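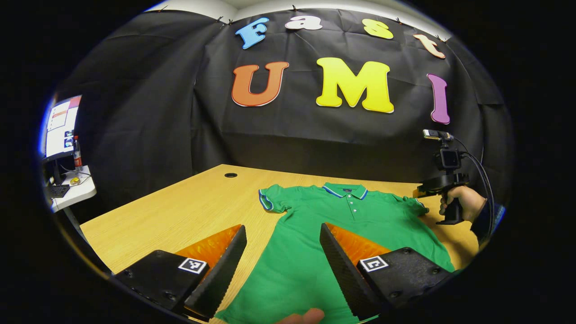
Bradholm Community Sewing Club | Mending Desk

How to get a grease stain out of a cotton shirt
Posted 26/05/2020

Okay, so grease. I get more messages about grease than about zippers, hems and moth holes put together, and I've ruined enough of my own clothes that I feel qualified to answer. This works on salad oil, butter, bike chain gunk (mostly) and that mystery spot you only notice once you're out the door.

I'm talking about cotton and cotton blends here, so polos, tees, pillowcases, that kind of thing. If yours is silk or wool, please stop reading and take it to a cleaner!

What you'll need

Plain dish soap, the clear kind if you can get it
Baking soda or cornstarch
An old toothbrush
A piece of cardboard, cereal box is fine
Paper towels

Step 1. Blot it, don't rub. I know, I know, rubbing feels like you're doing something. Press a paper towel on the spot, lift, move to a clean bit, press again. Keep going until the towel comes up clean.

Step 2. Lay the shirt flat on a table and slide the cardboard inside, right under the stain. I skipped the cardboard once and ended up with a matching stain on the back.

Step 3. Cover the spot with baking soda, a good thick heap, and walk away for 2 hours. Overnight is even better. It'll go a bit clumpy as it soaks up the oil. Brush it off over the sink (or the yard, if you've got a yard and no wind).

Step 4. Dish soap time. One drop for a small spot, a squirt for a big one. Work it in with the toothbrush in little circles, and go easy near a placket or a collar, where scrubbing can fuzz up the knit. Leave it another ten minutes.

Step 5. Rinse from the back of the fabric with warm water so you're pushing the oil out the way it came in. Then wash as usual. Check the care label first, and go with the warmest setting it allows. For most of my everyday cotton that's 100 degrees or a touch over, which is just "warm" on my machine.

Step 6. Air dry. Please, please don't put it in the dryer until you've looked at it in daylight! Heat sets whatever is left and then you're really in for it. If you can still see a shadow, go back to Step 4 and do it again. My worst one (fried chicken, July picnic, all down the front) took three rounds.

A few things people ask

Can I use colored dish soap? I have, and it was fine on dark stuff. On anything pale I'd stick with clear.

What about old stains that have already been through the dryer? Sometimes. Rub in a little fresh soap, leave it overnight and start at Step 3. I'd say I win half of those.

Does chalk work in place of baking soda? Yep, plain white chalk, crushed up. It's slower and it gets everywhere.

Next up is ink, and I've already got a pen leak of my own to practice on.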